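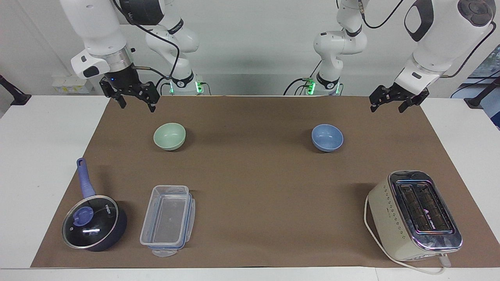
Two white robotic arms at a table covered with a brown mat.

Bus riders in Ledesma will wait less time on weekday evenings but pay more for a monthly pass under a schedule the transit district approved this week.

The changes take effect in August. Buses on Route 42, which runs from Saslow Avenue to the Tusimwood transfer center, will come every 20 minutes until 9 p.m. They now run every 40 minutes after 6:30 p.m.

The price of an adult monthly pass will go up by $4. Single fares stay the same, and riders under 18 will still travel free.

District manager Maricruz Pacheco said evening service drew more complaints than anything else last year. The district logged 1,336 written complaints in all, and 235 of them were about buses on Route 42 that came late or did not show up.

"People are getting off work at seven and standing at the stop for most of an hour," Pacheco said. "We had drivers telling us the same thing."

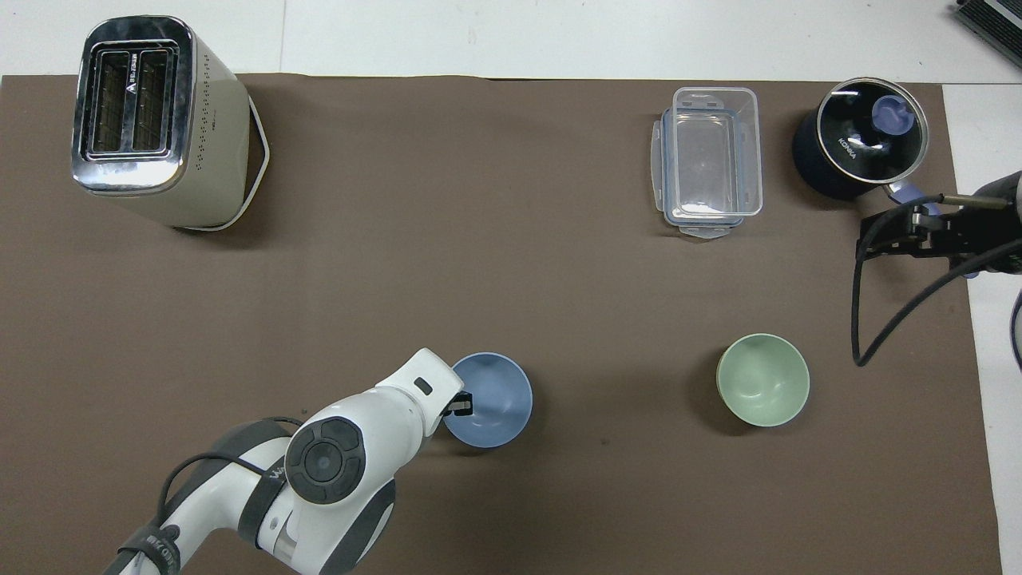 The district board passed the plan 5-2. Evaristo Sandoval, who voted no, said the pass increase should have been put off until the new schedule had been running for six months.

"I'd like to see the buses show up first," he said.

Rattana Chuensuk rides Route 42 to her job at a dental office near the transfer center. She said she would pay the extra $4 if the 7:10 bus came when it was supposed to. She has been taking a cab home once or twice a week.

The plan also drops two stops on Saslow Avenue, at the old post office and at Mill Street. Riders who use those stops will have to walk to the library stop. Tiburcio Jaramillo, who lives on Mill Street, gave the board a petition with 200 signatures asking it to keep that stop open. Pacheco said her staff would look at ridership there again before the end of the year.

New timetables will be posted at stops and on board buses before the change. Passes bought at the current price will be good until they expire. The customer service window at the transfer center is open from 7 a.m. to 5:30 p.m. on weekdays.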